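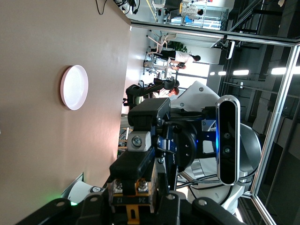 Posted by the Mabula Plate Lady
11 January 2022

So January is the month I finally deal with the dishes. I don't mean washing them (that goes on forever), I mean the whole sorry business of having too many plates and never the right one. I pulled everything out of the cupboard over the holidays and ended up sitting on the kitchen floor with 20 lids that fit nothing and a gravy boat I don't remember buying. We don't even make gravy!

I've decided I like a plain white plate best. Round, a bit of a rim so the sauce stays put, no pattern. Put one on a brown table and it looks good before there's any food on it. I spent years collecting the flowery kind from the thrift store in Mallbridge and I'm sorry to say most of them are going back there. A few are staying because I'm weak, and because the blue one with the chip is the only plate that fits under the toaster crumbs tray. Don't ask.

The other thing I worked out is that I need to see stuff laid out before I can decide about it. A stack in a cupboard tells me nothing. A row across the middle of a table, with space between, and I know right away what I want to keep. I do it with socks too.
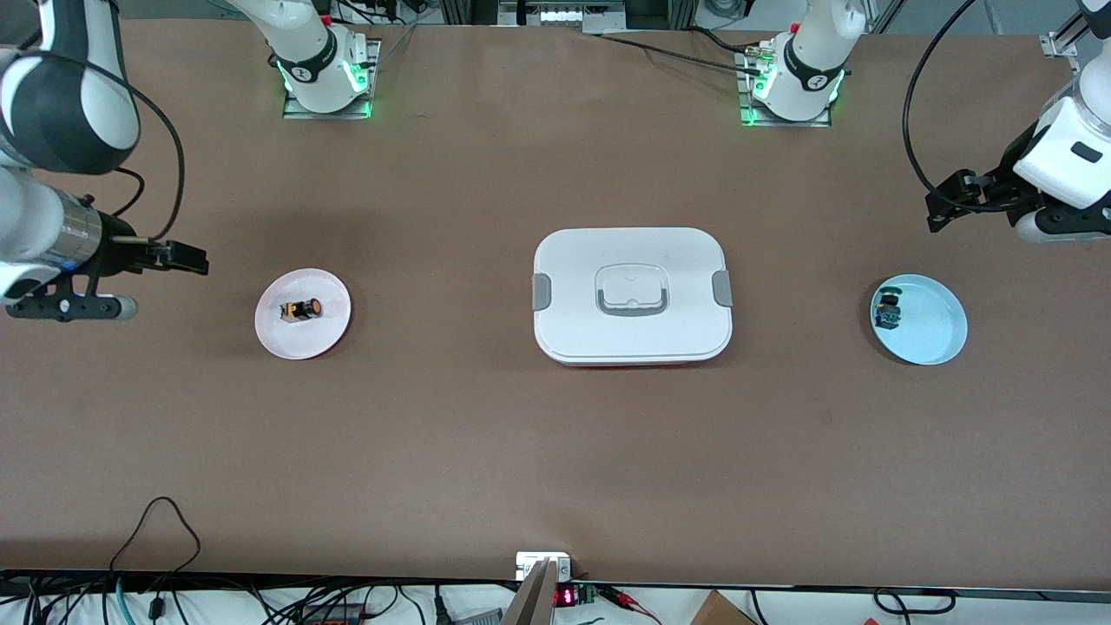 Pink plate, lidded container, brown table.

I've really come around on pink, by the way. Pale pink with a white rim is about as wild as I get, but it's so pretty next to all that brown, and it makes toast look like something from a cafe. I've been hunting for a set in that shade and the closest I've found is from Kurnico, where they wanted 40 dollars for four. I put them in my cart, took them out, put them back in. They're still in there as I type this.

Now, containers. If you've read this blog for a while you know I've had maybe 1,000 plastic tubs pass through my hands, and every one of them lost its lid inside a month. My new rule is white, rectangular, rounded corners, and a lid with a handle molded right in the middle. Rectangles line up on the shelf and round ones roll around like they own the place. The handle matters more than I expected, too! I used to pry lids off with a butter knife and I have the scar on my thumb to show for it.

Next up is the drawer with the dead batteries and the takeout menus, one of them from a noodle place in Cestodcombe that closed before we moved. I'm keeping the menu. The dumplings were that good.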